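Molded lidded cup from Mitby heads to cafes in May

A small packaging maker in Mitby will begin supplying local cafes and lunch counters with a new lidded cup in May, the company said this week.

The cup, made by Warken, comes with its lid attached at the back by a hinge, so there is no separate piece to stack, store or lose under the counter. It is short and round, and it is meant for side dishes, dips, oatmeal and soup in small servings. The cup comes in one color, an undyed off-white.

Warken has made egg trays and fruit inserts for years. Yolanda Blackwood, who runs product development there, said the idea for an attached lid came from customers who were already buying other items from the company.

"They were ordering cups from one place and lids from another, and the two never ran out at the same time," Blackwood said. "One customer had 10 boxes of lids and no cups to put them on."

The hardest part was the hinge, she said. Early versions tore after the lid had been lifted a few times. Others were so stiff that the lid would not stay down. The shop went through seven versions before settling on a wider fold with a thinner crease.

Warken wants each lid to open and close 30 times without tearing at the fold. Blackwood said most people will open the cup two or three times before throwing it away, but cafe workers also handle the lids while filling orders, and some customers take the cups home and use them again for leftovers or desk clutter.

The walls are a little softer than those of a standard deli cup, and the rim is left untrimmed. Blackwood said trimming would give a cleaner edge but would add a step and raise the price. The company plans to offer a trimmed version later if enough buyers ask for one.

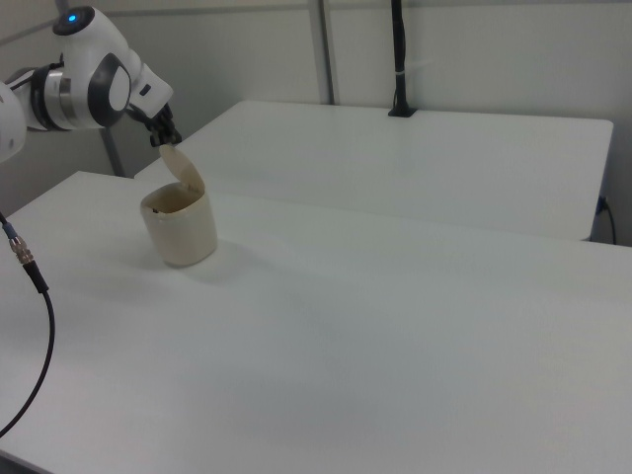
Two businesses have signed up for the first deliveries. One is Jakedari, a lunch counter near the bus station, which plans to use the cups for rice pudding and pickled vegetables. The other is the Onishi bakery, where manager Benito Bermúdez has been trying out samples behind the counter.

Bermúdez said he liked being able to fill a row of cups and shut them one after another with the side of his hand. He was less sure about the stacking. Cups with attached lids do not nest as tightly as plain ones, and his storage shelf is narrow.

"We will have to move the flour," he said. "But I was going to move the flour anyway."

He also asked for a place to write on the lid. The bakery marks its cups by hand with the filling and the time they were packed, and ink tends to spread on the rough surface. Blackwood said the shop is looking at pressing a small smooth patch into the top — a change that would need a new mold.

The cups will be sold by the case, with a smaller pack for customers who want to try them first. Warken has not set a final price for either one. Blackwood said it would be a little higher than the cost of a plain cup and a loose lid bought separately.

Sample packs can be picked up at the Warken front office from 10 a.m. Businesses that want more than one pack are asked to call ahead.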